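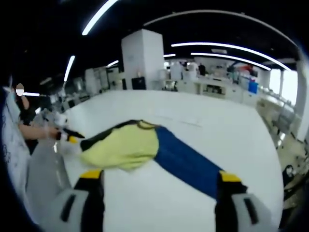

*Maud Ackerley*

**Jul 4, 2024. Whistle bench, Besley workshop**

Picking up the gundog whistle business where I left it in May. The question then was whether the new Wernach mouldings are "identical in pitch, whistle to whistle", as their sheet says. The question now is the same, except that the sales side has started repeating it to shops, so I'd like to know if it's true.

What came in: one carton, 552 pieces, black, pea-less, stop-whistle pattern. Dispatch note says single tool, single resin lot. I have no way of checking that, and I note that the sprue scars come in two shapes, one neat and one with a little tail. It could be a gate that was trimmed halfway through the run. It could also be two cavities, in which case "single tool" is true in a way that doesn't help anyone.

Pulled 40 for the bench. Took them from all depths of the carton, as last time I only took off the top and was rightly told off for it.

### Set-up

Same rig as before: small compressor, regulator, the settling tank made from the old paint kettle, then a bit of silicone tube over the mouthpiece. Mic on the stand with tape on the floor so it goes back in the same place. Door shut, extractor off. I let everything stand in the room overnight so the plastic and the air were at one temperature. The mouthpiece of the rig still leaks slightly if the tube isn't pushed right up to the lug. Hissing shows up as fuzz on the trace, so at least you know.

I blew each one at low, middle and high pressure, low being a lazy turn whistle and high being what you do when the dog has gone over the hill with a hare in front of it. Then each one again in reverse order. Numbers are in the spreadsheet, tab "Wernach second look". Not copying them all here.

### What I think I see

At middle pressure they are good. I'd been ready to be rude about them, and I can't be. The spread is tighter than our own turned ones and I doubt I could pick two apart by ear in the yard.

At high pressure it's another matter. Most go sharp by the amount you'd expect. A few jump, a clean break to a higher note, and then drop back when the pressure comes down. All the jumpers have the tailed sprue scar. Not all the tailed ones jump, though, so I'm not going to write "cause found" in the book and have somebody quote it at me in a month.

At low pressure there's a breathy start on some of them, before the note settles. Does it matter to a dog? I don't know, and I don't believe the people who say they do. There is a lot of talk in this trade about exact frequency and very little of it has ever been near a dog that wasn't already trained to the thing. A dog hears the pattern, the length, how cross you sound. I'd still like the pitch to hold, mainly so that an owner who loses a whistle in the bracken can buy the same one again and not spend a fortnight wondering.

Windway depth: measured with feeler stock, then again with the pin gauge from the Cheema set. The two methods don't agree with each other. The pin gauge reads shallower every time, which I put down to the draft angle on the moulding, or to me. Until that's sorted, please don't use the depth column for anything.

### The Sestuvel claim

We were also sent the leaflet for Sestuvel, the coating that is supposed to shed spit and stop the note going gurgly. The leaflet has a graph on it with no scale up the side. It says "proven in field use". By whom and in which field, it doesn't say.

Treated half the sample, left half alone, marked the treated ones with a dot of paint pen inside the lanyard ring where I wouldn't see it while testing. Then gave each whistle 200 blasts on the rig with a drop of water put in the windway at intervals. Tedious. The compressor cut in so often that I had to wait for it between goes, and I ate lunch standing up.

Result, such as it is: treated ones cleared a bit sooner at the start. By the end of the run I couldn't tell them from the untreated. Either it wears off or it was never doing much and I was kind to it early on. Plain tap water is also a poor stand-in for spit, and a poorer one for spit plus flask tea plus whatever lives in a coat pocket. So the test is weak, and the leaflet is weaker.

Cost per whistle isn't large but it's a whole extra handling step and a drying rack we don't have. I'm against it at present. If somebody wants to argue for it, I'd want a test where the blower doesn't know which is which, done by mouth, outdoors, in drizzle. We're unlikely to be short of drizzle.

### Things that might have fooled me

- Mic position. Taped, but I knocked the stand once, between the first and second passes. Second pass agrees with the first well enough that I've kept it.
- The regulator creeps upward as it warms. I did the tailed ones mostly in the afternoon. This is a proper flaw and could account for some of the jumping. Should have shuffled them.
- I wanted Wernach to be wrong. Worth writing down.
- Compressed air is dry and cool and comes out dead steady. Lungs do none of that.

The second one bothers me enough that I went back after tea and re-ran the jumpers first thing off a cold regulator. Most jumped again. One didn't, and wouldn't, however hard I pushed it. It has gone in the tin with a question mark on the label.

### Old stock for comparison

Dug out a handful of our own brass ones from the drawer. They wander more at middle pressure but none of them jumps, even with the regulator wide open. Heavier wall, sharper edge on the lip. The brass is horrid on a frosty morning and everybody complains about it, then they come back for another. I'm not drawing anything from that, people are loyal to all sorts of things.

One of the brass lot was a clear semitone flat. Cleaned a plug of wax polish out of it and it came up. So, before anyone brings me a "bad" whistle from a shop return, poke a pipe cleaner through it.

### To do

1. Sort the rest of the carton by sprue scar. Two boxes, labelled on the side and not the lid, lids get swapped.
2. Re-run a shuffled lot, regulator warmed up properly first and left alone.
3. Ask Wernach straight out how many cavities the tool has. Ask for the answer in writing. On the telephone in May I was told "it's all the same tool", and I've now spent a day on what that might mean.
4. Section one jumper and one well-behaved tailed one, lengthways, fine saw, and look at the lip under the glass. I suspect a bit of flash on the edge but have nothing to back it up.
5. Find a second way to measure the windway. Casting putty might do it.
6. Sales to stop saying "identical". "Closely matched" I could live with, for normal blowing. Will put it in a note to them and expect to be ignored.

Nothing from this carton goes out until item 2 is done. The carton is under the bench with red tape on it. Somebody has already had one off the top for their own lanyard, I can see the gap, and if it turns out to be a tailed one I would like it back for the saw.

Compressor drained, rig left plugged in at the wall but switched off. The silicone tube has a split starting at the lug end and wants replacing before anyone trusts a low-pressure reading off it.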